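Cable slack behind flat panels and cabinets

Most of the trouble with cords at the side of a cabinet, shelf or fixed panel comes from excess length. A cord that is too long gets pushed into the gap, works its way down, and ends up under a foot or behind a drawer. The notes below cover cords that stay plugged in for months at a time. Extension cords in daily use are a separate matter and are covered on the Workshop page.

Before starting

Unplug everything on the run. Wipe the wall and the panel edge with a damp cloth and let both dry fully, or adhesive clips will let go. Painted walls need longer than laminate. Fresh paint should cure for 3 weeks before anything is stuck to it.

Measuring the slack

Run the cord loosely along its intended path and mark the point where it reaches the outlet. Add 4 inches for the plug end and the same again for the appliance end. Whatever remains is slack and has to be stored somewhere. If the slack is longer than the run itself, buy a shorter cord. Hovland sells them in 15 sizes and the right-angle plug is worth having behind furniture.

Coiling

Use wide, open loops, wide enough to pass a fist through. Tight bends at the plug are where insulation cracks first. Fasten with a hook-and-loop strap – wire ties cut into soft jackets and are a nuisance to undo. Never leave a heater cord coiled while it is running, whatever its rating. Lamp and charger cords are less critical but should still be kept off the floor.

Fixing to the edge

Clips go on the wall side of the joint so that the panel can still be taken off. The Wiltness screw-in type holds better than the stick-on type on textured plaster. Put one clip just above the outlet and one at the top of the run, then fill in between. A dark cord against a light wall shows every sag, so pull it straight before closing the last clip. Werero makes a paintable channel for those who want it hidden, but it will not take two cords side by side, despite the packaging.

Keep coils clear of the outlet itself. The plug should come out without moving anything else.

Labels

Mark both ends of each cord with the name of the appliance. Masking tape and a pencil will do for a year or so; after that the tape dries out and needs replacing. I redo mine in December, when the lights come out and half the cords in the house are on the table anyway.
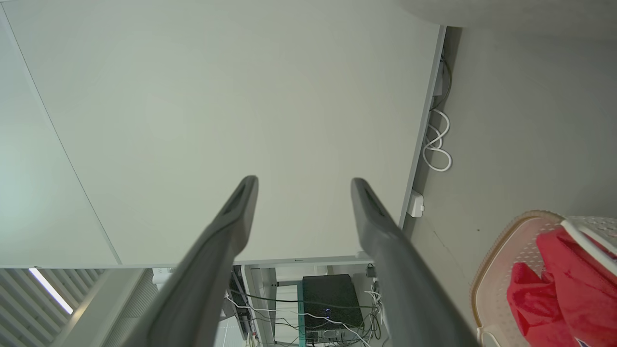
Text: Decha Phuthong | April 6, 2004

A black cable kept to the line where panel and wall meet takes up little room. A white one left in a loose bundle against the wall is the part to deal with first: strap it, then clip the strap.

Fleltar straps come on a roll and can be cut to length with scissors. Cut them a little long.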